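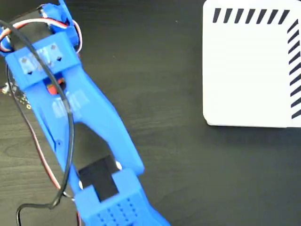 홈 | 모임 소개 | 회의록 | 공지 | 오시는 길

드러스터스니스 공동작업실 운영 모임 회의록

일시: 8월 23일 저녁
장소: 작업실 안쪽 큰 탁자
진행: 페를라 킨테로
기록: 총무 대신 이번 달 당번

1. 탁자 상판 관리
짙은 갈색 나뭇결 탁자를 계속 쓰기로 만장일치! 밝은 색으로 바꾸자는 지난달 제안은 제안자가 철회함. 어두운 바탕이라 흰 종이나 밝은 부품을 올려 두면 눈에 확 들어와서 좋다는 의견이 줄줄이 나왔음(다들 이 탁자를 이렇게 아끼는 줄 몰랐습니다). 마른 천으로 결을 따라 닦고, 칼질은 반드시 재단판 위에서만 하기로 함. 왁스는 Gelix와 Nudex 두 제품이 후보. 페를라 님이 탁자 밑면에 조금씩 발라 보고 다음 모임에서 결과를 보여 주기로 함.

2. 상자 정리
검은 사선 무늬가 테두리에 들어간 흰 상자가 멀리서도 잘 보인다는 칭찬이 많았음. 보관용 상자를 더 들일 때 테두리 무늬가 있는 쪽으로 맞추자는 데 모두 찬성. 선반 맨 아래 칸에는 상자 7개까지만 놓고 통로로 튀어나오지 않게 함. 이름표는 앞면 왼쪽 아래에 붙이고 글씨는 큼직하게! 무늬를 가리지 않는 크기로 페를라 님이 시안을 그려 오기로 함.

3. 선 정리
탁자 위로 늘어진 선은 자리를 뜨기 전에 한쪽으로 모아 두기. 묶음끈 200개를 주문하고 그중 100개는 입구 서랍에, 나머지는 안쪽 서랍에 둠. 색깔별로 나눠 묶자는 의견도 나왔는데 끈 색을 고르다가 이야기가 길어져 9월 모임으로 넘김. 색 견본을 가져오실 분은 언제든 환영입니다.

4. 더브라윈 창고 나눔
더브라윈 쪽에서 쓰지 않는 서랍장 3개를 주겠다고 연락이 옴. 정말 반가운 소식! 치수를 먼저 받아 보고 창가 쪽 벽에 들어가면 모두 받기로 함. 운반은 차가 있는 회원끼리 따로 의논.

5. 기타
- 청소 당번표는 지금 순서 그대로 유지
- 의자 다리 덮개 빠진 것은 발견한 사람이 바로 끼우기
- 간식은 탁자 말고 싱크대 옆에서(부스러기 문제)

다음 모임: 9월 중. 날짜는 게시판에 올림.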